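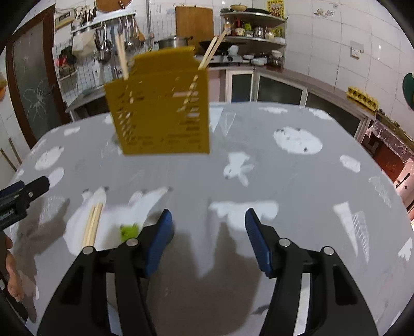 Chopstick storage, second round

I have never believed in utensil holders. They get bought because the drawer is a mess, and then the drawer is still a mess and there's a plastic box next to it. The Truline people will tell you theirs is different. It cost 16 dollars and it has slots in it, so we'll see. This page goes with the January one on drawer trays, which I didn't think much of either.

The slots are supposed to let air through. Maybe. Every holder I've owned had holes somewhere and most of them still grew a ring of gunk at the bottom.

Yellow was not my first choice. Hitska only sells it in yellow or a gray that looks like old dishwater, and shipping on the gray took 12 days longer.

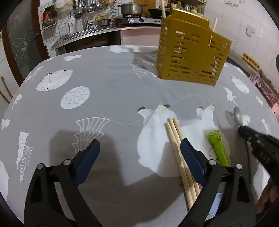 The green frog is a chopstick helper, meant for kids who can't manage a pair by themselves yet. I have doubts. My own kids learned with a rubber band and a rolled-up bit of paper - cost nothing, worked fine. It is a cute face, I'll give it that.

Plain wooden chopsticks, no paint. The lacquered ones from Son chipped within 8 weeks and I'm not buying them again, whatever the label says about dishwashers.

Fish tablecloth from the Fisurberg outlet. Sold as stain resistant. I put a napkin down anyway.

Posted 3 Nov 2022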